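2018-10-17

So the soup swap is officially a thing now! I wrote back in July that Jarmila and I were thinking about it, and then I went quiet for ages, and a few of you emailed to ask whether it had died. It hasn't. We've held two of them and I have opinions.

For anyone new, the idea is that everybody makes one big pot of soup at home, packs it into quart containers, freezes them, and brings them over. You leave with the same number of quarts you came with, only they're all different soups. That's it. Jarmila Hrnčiar (my neighbor across the landing, the one with the enormous freezer) used to do it in her old building on Skulik Street, and she'd been after me to try it here ever since I complained about eating the same lentil soup nine nights running.

## The first one

The first swap was kind of a mess, but a nice mess. I'd told people "bring soup" and left it there, so we got soup in yogurt tubs, soup in mason jars, soup in a stockpot with the lid taped on. One person brought chili, and we had a long argument in my kitchen over whether chili counts. (It counts. I'm the host and I say it counts.)

The bigger problem was labels. I had a freezer full of orange stuff for weeks and I couldn't tell you which was carrot ginger, which was butternut and which was the red pepper one. I thawed what I was sure was butternut for my sister's visit and got a very spicy tomato. She liked it fine, I was sweating through my shirt.

Also, I made way too much myself. I used the big pot from Woren, the secondhand kitchen place down by the train station, and I'd never filled it before. Do you know how long it takes that much potato leek to cool down? I was up past midnight with the windows open, stirring it over a sink of ice.

## The second one

For round two I sent out actual rules, which felt bossy, but people thanked me for it. Quart containers, straight sides, flat lids. Masking tape on the lid with the name of the soup, who made it, and anything in it that somebody might not eat. Frozen solid by the time you get here, please, after what happened to the back seat of my car.

Berhanu Beyene came to this one and totally ran away with it. He brought a red lentil and spice thing that he grew up on, and a second batch of it without onions for the couple upstairs, and I think everyone tried to trade for the same quart at once. He says the trick is cooking the spices in the fat for much longer than you think you should, on much lower heat than you think you should. I've tried it twice now. Mine is good. His is still better, and I suspect he's leaving out a step when he tells me, though he swears he isn't.

We picked in rounds this time. You draw a number, you choose one quart, and it goes around until the table is empty. It took forever and it was the best part of the night, because everyone gets to say a little something about their soup before the picking starts and people get competitive! Jarmila gave what I can only call a speech about her sauerkraut and mushroom soup. It went first. Before the lentils, even.

## What freezes and what doesn't

I get asked about this a lot, so let me put down what I've learned by ruining things.

Brothy soups with beans are the champions. They come out of the freezer tasting better than they went in. Same with anything lentil, split pea, or black bean, though they thicken up like cement and you'll want to loosen them with water while they warm.

Noodles, no. They go to mush. Freeze the broth and cook the noodles the night you eat it. Potatoes in chunks get grainy, but if you blend them smooth they're okay, and my potato leek survived just fine once I'd whisked it hard. Rice is somewhere in the middle. I leave it out now.

Cream is the tricky one. I've had it split on me more than once, and you get this sad curdled look that tastes all right but doesn't exactly make you want to sit down to dinner. Stir the cream in after reheating and you'll never have the problem.

And the thin green soups, the pea and the zucchini and so on, are lovely but they need salt at the end. Freezing seems to flatten them out. A squeeze of lemon helps too. I like to eat those out of a wide white bowl, the widest one I own, and I don't bother filling it.

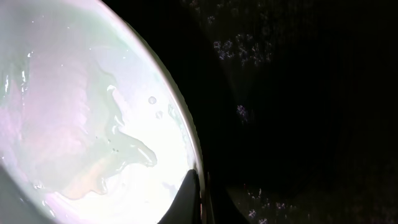

## Next time

We're aiming for one more before the holidays, and I'd like to do it at Sandu, the little community room behind the library, if I can get the key. My kitchen can't take any more people. Last time somebody was picking their soup from the hallway and pointing. The room has a real chest freezer and costs 50 dollars for the evening, so if we all throw in a couple of bucks it's covered, with enough left over for bread.

A few things I'm still chewing on. Do we cap it at four quarts each? Jarmila says yes, I say let people go wild. Should there be a tasting pot, one soup hot on the stove so we aren't all standing around hungry looking at frozen blocks? I say yes to that one and I've already volunteered Berhanu for it. He doesn't know yet, so if you see him before I do, please keep it to yourself.

If you live nearby and want in, leave a comment or catch me at the Irow bakery most mornings. And if you've done one of these where you are, tell me how you handle the containers, I'm begging you. I've ended up with a whole cabinet of other people's lids and none of them fit anything I own.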